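**Gomport Cletia - carteira digital e chave para telemóvel**

Ref. 313-C. Em stock. Envio a partir do nosso armazém na Maia.

A Cletia é uma etiqueta NFC regravável com aplicação própria para iOS e Android. Cola-se na porta, no balcão ou no interior do carro e passa a responder ao telemóvel quando este se aproxima. Serve para abrir fechaduras compatíveis, validar entradas, partilhar a rede Wi-Fi com visitas ou iniciar uma rotina no telefone sem abrir menus.

Vende-se em conjuntos de quatro etiquetas, com um cartão de configuração e um guia em português. A aplicação é gratuita e não tem subscrição.

## O que faz

- Abre fechaduras da linha Condori (modelos 38 e 40) com o telemóvel bloqueado ou desbloqueado, conforme a preferência do utilizador.
- Guarda até 40 chaves digitais por conta.
- Permite enviar uma chave temporária a outra pessoa, com data e hora de fim.
- Inicia atalhos do sistema: modo silencioso, navegação, temporizador, luzes.
- Mantém um registo local das aberturas, que pode ser desligado.

As chaves ficam no elemento seguro do telemóvel. Quando se troca de aparelho é preciso voltar a autorizar cada fechadura a partir do cartão de configuração, por isso convém guardá-lo. Se o cartão se perder, a substituição pede-se por escrito e exige a fatura de compra.

## Compatibilidade

| Sistema | Versão mínima | Chaves | Atalhos |
|---|---|---|---|
| iOS | 14 | Sim | Sim |
| Android | 9 | Sim | Sim |
| Android | 8 | Não | Sim |

Nos telemóveis Android com a antena NFC na parte de baixo, a leitura pode obrigar a virar o aparelho. Capas metálicas e suportes magnéticos impedem a leitura. As capas de silicone e de couro não costumam dar problemas.

A aplicação não funciona em tablets. O suporte para relógios está previsto, mas sem data.

## Instalação

1. Instalar a aplicação Cletia e criar conta.
2. Aproximar o cartão de configuração até o telemóvel vibrar.
3. Dar um nome à etiqueta e escolher a função.
4. Limpar a superfície com álcool, deixar secar e colar.

Em portas metálicas deve usar-se a etiqueta com a base cinzenta, que vem uma em cada conjunto. As outras três são para madeira, vidro ou plástico. Depois de coladas podem ser regravadas, mas não convém descolá-las: o adesivo perde força e não vendemos adesivos à parte.

## Características

- Diâmetro: 38 mm
- Memória: 751 bytes livres para o utilizador
- Alimentação: nenhuma, a etiqueta não tem bateria
- Utilização: interior e exterior abrigado
- Cores: branco, preto, cinzento (base para metal)

## Perguntas que nos chegam à loja

**E se o telemóvel ficar sem bateria?** Sem bateria não há leitura. Nas fechaduras Condori continua a poder usar-se o código ou a chave física.

**Posso usar a mesma etiqueta com dois telemóveis?** Sim. Cada telemóvel precisa da sua autorização, feita com o cartão.

**Funciona com fechaduras de outras marcas?** Só com as que aceitam o módulo Worow, vendido em separado. A lista está na ficha do módulo - confirme antes de encomendar, porque o módulo aberto não tem devolução.

**O registo de aberturas sai do telemóvel?** Não, a menos que o exporte.

## Garantia e assistência

Três anos para particulares, mediante fatura. Estão excluídas as etiquetas cortadas, dobradas ou coladas em metal sem a base própria.

Dúvidas técnicas: Efua Ankrah. Encomendas para condomínios e escritórios: Eusebio Henao. Ambos respondem pelo formulário de contacto, nos dias úteis.

Ficha revista em 18 de maio de 2021.
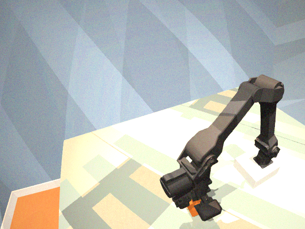
*Simulação por computador: braço robótico escuro sobre uma mesa, com a garra junto a um pequeno objeto laranja.*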